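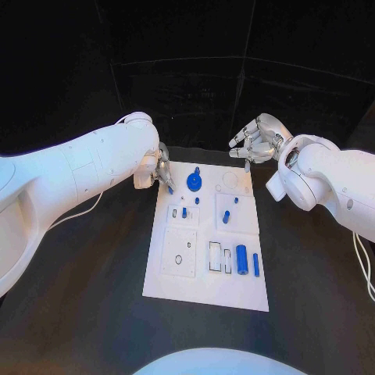 Two-arm setup with a white work board, blue test parts and printed outlines.

Perirwood Workshop Tips: Bench Rules for Two-Arm Work
Updated 15 July 2026

Board
Lay the board flat on a dark, low-gloss surface. Check all four corners for rocking. Replace the board when a printed outline is worn enough to be hard to read.

Parts
Use one color for everything the hands are meant to pick up. Set tall cylinders upright next to their outlines. Small metal pieces go on a plate with a raised edge, or they roll. Leave 20 mm between parts so that fingers can close on one without touching the next.

Cables
Leave enough slack for the full bend of the elbow and wrist. Move each arm through its range by hand, power off, and watch the loops. No loop should drag on the board or catch a standing part.

Running
Start at 5 percent speed after any change to the layout. Only one hand enters a given plate at a time; the other holds clear, fingers open. Keep people out of reach of both arms until the stop light is on.

Logging
Record board number, layout and any dropped part. Our Trollden sheet has 16 lines per page. Start a new page for each layout.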